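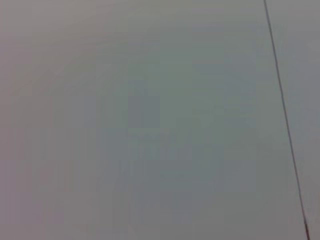 Subject: Re: gripper line for the November budget

Quick one, between meetings. Totham quote came back, still more than we have. My vote is we keep the arms, hold off on new ones, spend on fingers and storage. Hakala can do 2 sets of soft pads, 16 weeks lead time, so the order has to go in before summer.

On 2022-04-10 the Eker group wrote:

> Do we realy need the wrist cameras replaced as well? Riveo says
> the current ones are supported. Would rather see that money go
> to bags, groceries etc.
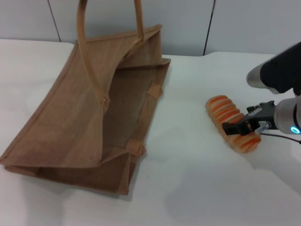

Agree on groceries. Soft stuff like bread is where the pads matter, a hard finger is fine for cans. Wrist cameras I'd leave in as optional, seperate line, cut first if we're over.

Also need:

- 256 GB cards for the loggers
- spare cables, the long kind
- more tote bags, any color

Send changes today pls, I'm typing up the sheet tonight.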